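Rankings notebook, shared copy
April, 7:40 a.m.

Coffee, then the county table. Rerkorside has dropped nine places since the last pull and is now 22nd. Before anyone writes the headline, I opened the raw file, and the weekly case count there went from 40 to 40. So the county got worse by staying exactly the same while its neighbors improved. Try fitting that on a chart label.

Jalali went the other way and looks heroic. It also changed its reporting cutoff to noon, which pushes a chunk of its afternoon cases into the following week. I would like to change my own cutoff to noon. Left a note in the margin of the table and a longer one for Azadeh, who talks to their health office and is better at sounding calm on the phone.

9:15. Azadeh Safavi called back. Jalali will send both versions, old cutoff and new, until the end of the month. Good. She also asked why our level colors still go from yellow to a slightly angrier yellow. I said it was a legacy choice. She said it was my choice. Both true.

Fixed the colors. Medium is now orange and can be told from low without holding the page up to a window. 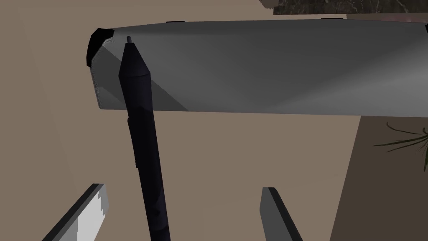
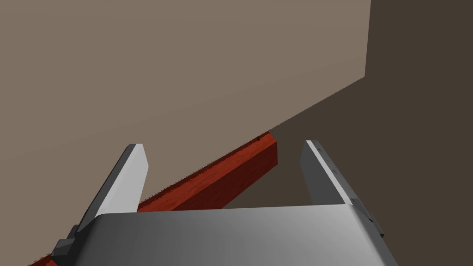
Both rendered. Dark pen in the first, red beam in the second.

11:30. Back to the ranking script. Ties are still broken alphabetically, a fact I found out by watching Zustton lose to Jevix three weeks running on identical rates. Zustton's commissioner has noticed too and wrote us a very polite email about it. Changed it so ties share a rank and the next number is skipped. Reran the old weeks and kept the originals in the archive folder, with a line at the top saying which is which.

Jevix, by the way, has a test return rate of 90 percent, and I trust the figure completely, having checked it against their paper log until my eyes crossed. The others are nearly that good, except where the column is blank. A blank is not a zero. The script thought it was. Fixed that as well, and one county lost a very flattering week.

2:05. Draft text for the weekly post. First version said Rerkorside "plunged." Took out "plunged." Second version said "slipped," and Azadeh circled it and wrote "did it?" next to it. Third version gives the count, gives the rank, and says the rank moved on account of the neighbors. It is the dullest paragraph I have written this year and I'm leaving it in.

To do:
- ask Zustton for the missing return rates
- put the cutoff time in the table footer
- rerun Jalali when the second file lands
- reply to the commissioner, politely, at the same length

3 comments | 9 shares

We use cookies to remember your settings. Accept | Manage preferences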